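Koivisto has been diabetic since May, and I've had enough messages from people whose cats just got the same news that I'm going to write it all down in one place. I'm not a vet. Most of what I know came from our vet's office, and the rest came from getting up early.

Koivisto is a gray tabby, neutered, eleven years old, named by the family who had him before me. They moved overseas and couldn't take him. When I got him he was a large cat with a large appetite, and for a long time I thought that was simply how he was. Then he started drinking out of the shower. He'd always had a water bowl and a second water bowl, and now he was in the shower every time somebody left the door open, licking the tiles. The litter box got heavy. I was scooping clumps the size of a fist and telling myself it was the new litter.

The thing that got me to call was his back legs. He used to jump from the floor to the kitchen windowsill in one go. He started doing it in stages, chair first, then counter, then sill, and a couple of weeks later he stopped at the chair. When he walked down the hall his heels were low to the ground, almost flat. I looked it up and found out it can happen when the blood sugar has been high for a while and the nerves are affected. I also picked him up and noticed I could feel his spine. He had gone down to nine pounds and I had missed it, because he was eating everything I put down and asking for more.

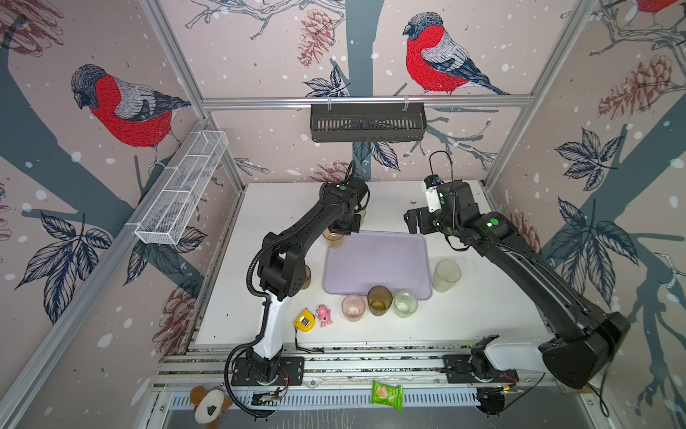 Manon Petrenko
Filed under: Cats, Home
7 comments

The clinic we go to is Plindgate Animal Clinic, on the far side of Skasbridge by the feed store. They took blood and urine and called me that same afternoon. His glucose was high, there was sugar in the urine, and they ran one more test that shows what the level has been over the past few weeks, so they could rule out the spike that some cats get just from being frightened at the vet. His wasn't from fright. They asked me to come back in for a half hour with a technician to learn the shots.

I was more worried about the shots than about the disease. I don't like needles and I assumed he wouldn't either. The technician had me practice with water on a rolled towel, then with saline on Koivisto. You lift the loose skin to make a tent, slide the needle into the side of it, push the plunger, let go. The needle is short and very thin. He was eating a spoonful of wet food at the time and did not look up. I did it wrong the first night at home, went in one side of the tent and out the other, and put the whole dose into his fur. I knew because his fur smelled like a bandage. The rule I was given for that is that you don't give a second dose to make up for it, you skip to the next one. I wrote that on an index card and taped it inside the cupboard door.

He gets a shot at seven in the morning and another at seven in the evening, both with food. People hear that and say they could never do it. I said the same thing. The shot itself takes less time than filling the water bowl. The hard part is the clock. I don't stay out for dinner without planning it first, and I turned down a weekend at the lake this summer because I hadn't found anybody to cover yet.

Now Iñaki Aguirre covers for me. He lives downstairs and has two cats of his own, and he learned it the same way I did, on the towel. We trade. I feed his when he visits his sister, and he does Koivisto's shots when I'm away. Before I left him alone with it the first time I had him do it three evenings in a row while I stood in the kitchen and kept my mouth shut. If you live alone I'd put finding this person ahead of nearly everything else on your list. Ask your clinic too. Ours has a technician who does house visits on the side, and they'll also board diabetic cats, though Koivisto won't eat in a cage and a diabetic cat that won't eat is a problem.

Money, because it's the thing I couldn't get a straight answer on. The insulin is the big item. Ours costs $84 a vial at the pharmacy in town, and a vial lasts a long time at his dose, but you have to check how long it's good for once it's been opened and you may end up throwing out what's left. Syringes come in boxes of 100. Make sure they match the insulin. There are two kinds of syringe with different markings, and mixing them up gives the wrong dose even when you're reading the lines correctly. The pharmacist checked this for me and I was glad she did. You also need a sharps container, and you need to find out where your county takes them when they're full. Ours go to the fire station.

The meter was a second round of nerves. Some people don't test at home and leave it to the vet. I wanted to, mostly because I was scared of him going too low while I was at work. You prick the edge of the ear, get a small drop, and touch the strip to it. A warm ear bleeds better than a cold one, so I fill a baby sock with dry rice, microwave it for a few seconds, test it on my wrist, and hold it against his ear first. The early tries were bad. I'd get no blood, or I'd get blood and he'd shake his head and put it on the cabinet. I wasted a lot of strips. Then I moved the whole business from the bathroom floor to the ironing board, where he likes to sit anyway, and he settled down. He gets freeze-dried chicken after, win or lose, and he now comes when he hears the zipper on the meter case.

I keep the numbers in a notebook. Dendia, the pet log app, was recommended to me, and I used it for a month. It was fine, but I was entering things with one hand while holding a cat with the other, and a pencil on a string works better in my kitchen. The columns are date, time, glucose, dose, ate or didn't, and a space for anything odd. I take a picture of the page and email it to the vet when she wants to look at the dose. She has changed it four times. I've changed it zero times. That was the other thing they were firm on.

We did have one low. It was early evening, he'd thrown up his breakfast after I left for work and I hadn't seen it because he did it behind the couch. When I came in he didn't get up. He was lying by the radiator with his head wobbling a little and he looked past me when I said his name. I tested him, the number was low, and I rubbed corn syrup on his gums with my finger and called the clinic while I was doing it. They had me bring him in. He ate a plate of food there and spent the night and was annoyed with me by morning. I skipped that evening's shot on their instructions. I keep corn syrup in three places now: the kitchen, the bedside drawer and the carrier pocket. It's the cheapest thing on the list so buy it before you need it.

Food changed too. He was on dry food, left out all day, and he's now on canned, low carbohydrate, measured. Talk to your vet before you switch, because if the food drops the sugar and the insulin stays the same you can get into trouble quickly. We did it slowly over a couple of weeks with more testing than usual. He didn't like the first brand and he liked the second one only in the chunky version. He has accepted the chunky version. I have a shelf of the smooth kind if anyone near Skasbridge wants it.

The good news is that his back legs are better. I was told they might improve and might not, and for the first two months I didn't see any difference, and I stopped looking. Then one morning I came in to do the shot and he was up on the windowsill. I don't know if he went by way of the chair. He's walking on his toes again most of the time, still a bit low when he's tired. He's put weight back on, and the vet would like him to stop about where he is. The shower no longer interests him.

Some cats go into remission and come off insulin completely. People online will tell you that very early on, and they mean it kindly, but it made me check every number as if it was going to be the one. Koivisto hasn't. His numbers are decent and steady and the vet is happy with decent and steady. I asked her straight out what the outlook was and she said that with his control as it is now, he's more likely to have trouble from his teeth than from this. He's booked in for a dental next month. That will mean figuring out the food and the insulin around the anesthesia, and I'll write that up separately once I've been through it.

A few small things I was asked about in messages and haven't covered. I store the insulin in the fridge door in an old egg cup inside a plastic tub, so it doesn't roll. I don't shake it, I roll it between my hands, but that depends on the type, so read the leaflet for yours. Yes, I've dropped a vial, and yes, it broke. It broke on a holiday with the pharmacy closed, and the clinic's emergency line got me enough to last until morning. I put it down in the tub now before I open the syringe wrapper. And if you can't remember whether you gave the shot, treat it as given. I make a check mark in the notebook before I take the cap off the needle, and then a second mark across it when it's done - it looks silly on the page but I haven't had to guess since I started.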